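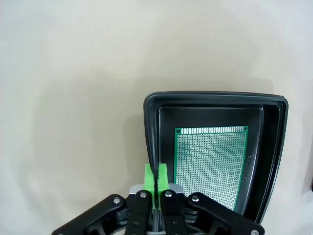 Re: [online-tutors] Trial lessons, how long is long enough?
Posted in January, 9:40 pm
By a list member, adult conversation and beginner English

> Hi all, I'm setting up my profile on Markumeo and I'm stuck on the
> trial lesson. The site lets you pick the length yourself. I did 50
> minutes for my first few students and I was wiped out, plus most of
> them never booked again. Is everybody else doing something shorter?
> And do you teach a real lesson or just talk? I have adults, mostly
> beginners, and a couple of teens whose parents sit in. Also, does
> anybody charge for the trial?

Hi! Oh boy, I could have written your message when I started. I did the long ones too, and I'd come out of them with no voice and a student who thought they'd just had a month of English in one sitting.

I do 25 minutes now and I charge for it, a little under half my normal rate. I was scared to charge (what if no one comes?) and yes, fewer people booked the first month. But the ones who did book showed up! When it was free I had 11 no-shows in one season, and I'd sat there every time with my slides open like a fool.

As for what to do in it, I teach a real lesson, just a tiny one. We chat for the first few minutes and I write down everything they say that I'd want to fix later, but I don't fix it yet. Then we do one small thing all the way through. With beginners it's usually ordering food or saying what they did yesterday. Then I show them two of the sentences from my notes, how they said it and how I'd say it, and they try it again. People love that part. One lady asked me to send her the notes before we'd even hung up.

I save the last five minutes for talking about times and what they want. Don't skip that, even if the lesson is going great. I used to run right over it and then I'd be sending messages back and forth for a week trying to find an hour that worked for both of us.

With teens it's a bit different. I ask the parent to say hello at the start and then (nicely!) let us work. Some of them answer for the kid otherwise – you know how it goes. I send the parent a short note afterward in very plain English, four or five lines.

I moved most of my students over from Nikby last fall, so I can only compare those two. Nikby set the trial at 30 minutes and you couldn't touch it. Markumeo gives you more say but the calendar is clunky, and please check your time zone setting twice. Mine went back to the default after an update and I missed a lesson over it. I felt terrible.

Somebody on here mentioned the Bagheri placement test a while back. I tried it and it's fine for grammar, but it took my beginners so long that there wasn't any trial left! I send it after they book now. For pictures and little dialogues I use the Temis packs, the easy level, and I change the names and towns so they don't sound so stiff.

What are you charging for your regular lessons, if you don't mind saying? And are your beginners total beginners or the kind who had it in school and forgot it all? I'd plan the trial differently for those – the second group mostly needs to get over being shy.

Happy to send you my trial outline if you want it, it's only a page.

Online Tutors Discussion List | Contact the list owner | Copyright the individual posters | Back to top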